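Metura blog - the boring rules post

So I finally sat down and wrote up our rules for simulated rooms, the ones I keep promising in the comments. I build practice rooms for household robots (the sim side, I never touch the hardware), and the project I'm on right now is called Cutisley. It has 284 rooms in it as of this morning, and every one has to pass the same checklist before anybody trains on it.

The checklist used to be a wiki page at Quintero, where I worked before, and it was a mess! Half of it was about file names. When I moved over I kept the bits I liked and threw out the rest, and now it fits on one screen.

Rule one is that a task gets written down before the room gets dressed. If the job is "clear the table," I want it in plain words what counts as clear, and whether the houseplant stays put. You would be amazed how long people can argue about a houseplant. We settled on this: decoration stays unless the task names it, and the task file has to list what stays as well as what goes.

Rule two is about soft stuff. Crumpled cloth and paper shapes are a pain, and they love to sink a hair into the tabletop when the physics starts up. So we let every room run for 5 seconds with nothing touching it, and if anything is still sliding or jittering after that, the room goes back to whoever built it - usually me.
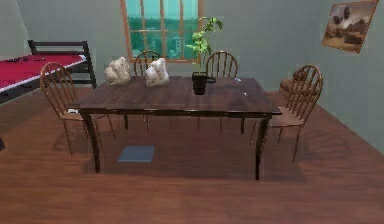

How many times should you run a task before you call a room good?

We do 1,000 runs per room, with the starting positions shuffled a little each time, and we keep the failures along with the successes. Fewer is fine while you're still building, as long as the number goes in the notes.

Rule three, chairs. I love a dining room with chairs at odd angles, since that's how people leave them, but each chair needs its own collision shape with the gaps between the spindles handled properly. A lazy solid block for a chair back teaches a robot that it can't reach through a space it could easily reach through.

Rule four is that 2 people sign off, and the builder can't be either of them. Fiviro, the tool we use for reviews, lets you skip this if you click fast enough. Please don't.

I still haven't written the part on lighting. We've been changing our minds about window glare since October, so that section just says "ask first" for now. If your team has a rule for it that works, put it in the comments and I'll try it on the next batch of kitchens.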